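Climwood Worktop Care System
Section 4: Sealing and routine care of stone worktops

This section applies to natural stone worktops supplied under the Climwood range, including marble, granite and limestone. Engineered surfaces are covered in a separate booklet, reference 552. Revised August 3, 2023.

4.1 Before you begin

Read the safety sheet supplied with the sealer. Work in a well-aired room and wear the gloves provided. The worktop must have been fitted for at least two full days, and all joints must be firm to the touch.

Note: Worktops fitted by Deswood installers are sealed once on the day of fitting. Check the handover card before applying a further coat.

4.2 Testing the surface

1. Place a teaspoon of clean water on a part of the worktop that is seldom used.
2. Leave it for ten minutes and wipe it away with a dry cloth.
3. Look at the stone from a low angle. If a dark patch remains, the surface needs sealing. If the stone looks unchanged, test again in May or at the next yearly check.

4.3 Applying the sealer

1. Wash the worktop with warm water and a neutral cleaner. Do not use vinegar, lemon juice or bleach.
2. Leave the stone to dry overnight.
3. Shake the bottle and pour a small amount on to a folded lint-free cloth.
4. Wipe the sealer on in straight, overlapping strokes, starting at the end furthest from the sink.
5. Wait for five minutes, then buff off whatever has not soaked in.
6. Keep the worktop clear until the following morning.

Caution: Sealer left to dry on the surface forms a cloudy film. If this occurs, moisten the area with fresh sealer and buff at once - do not scrape it.

4.4 Enquiries

Technical questions should be sent to Trilok Solanki at the Climwood service desk, extension 204. Claims under the surface warranty are handled by Harish Dixit, extension 1847. Please have the handover card to hand.

4.5 Everyday cleaning

Sealed stone should be wiped down at the end of each day with a damp cloth, then dried. Grit is the chief cause of dull patches, and it is easily missed on a dark, patterned surface. On black marble with strong white veins, even a few tiny crumbs can lie scattered among the markings, so wipe along the back of the worktop as well as the middle. Metal cans should be lifted when they are moved and should never be dragged across the stone.
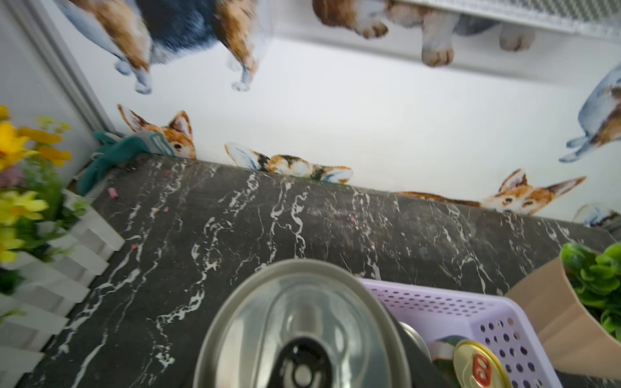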